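Three weeks with the Vilela wrist camera kit

I bought the Vilela kit in December, after Sérgio Antunes kept telling me I was wasting time teaching every pick position by hand. It comes from Notov, who also make the small arm I have at home. The price was 239 with the cable set included. Shipping took 12 days.

In the box you get the camera, a bracket for the wrist, four screws, a long USB cable, a short USB cable and a printed sheet with a calibration pattern. There is no manual. A card gives you a web address, and the manual there covers the previous bracket, so the drawings don't match. I wrote to support and Laurinda Barros sent me the right drawings the same afternoon. They should be on the site by now, but I haven't checked.

Mounting it took 23 minutes. The bracket fits well. The long cable is stiff and wants to be clipped in at least two places, or it pulls on the connector when the last joint turns. The kit doesn't include clips. I used the ones I had left over from the arm.

The software is called Prenerum and runs on Linux and Windows. I used it on Linux. It shows the live view, saves stills and logs the joint angles next to each one. The calibration routine moves the arm through a set of poses while you leave the sheet flat on the desk. My first try failed because I had the sheet on a magazine and it wasn't flat. The second try went through.
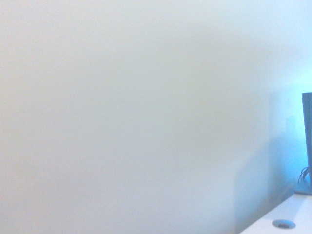
Exposure is the part I like least. On automatic it takes its reading from the whole view, so anything pale pushes the setting around and you lose detail in the bright areas. Colored light makes it worse. You can lock the exposure and white balance, but the lock is two menus down and it resets each time you restart the program. Gonçalo Godinho has the same kit and wrote a short script that sets both at startup. I use his script now and the colors stay put from one session to the next.

Focus is fixed. Very close to an object it goes soft, and I had to move my pick approach back a little.

The logging is good. I have saved 3,000 stills so far and the joint angles were there for every one I opened. Files are named by time, which makes them easy to sort. Prenerum can also upload them to a Rarkirmont account, but that is a monthly subscription and I didn't sign up.

If you already own the Notov arm, I think the kit is worth the money. If you have another arm, check the bolt pattern on the wrist first, and ask support for the drawings before you order. I'm going to try it with the gripper with the longer fingers next, and I'll post the settings when I have them.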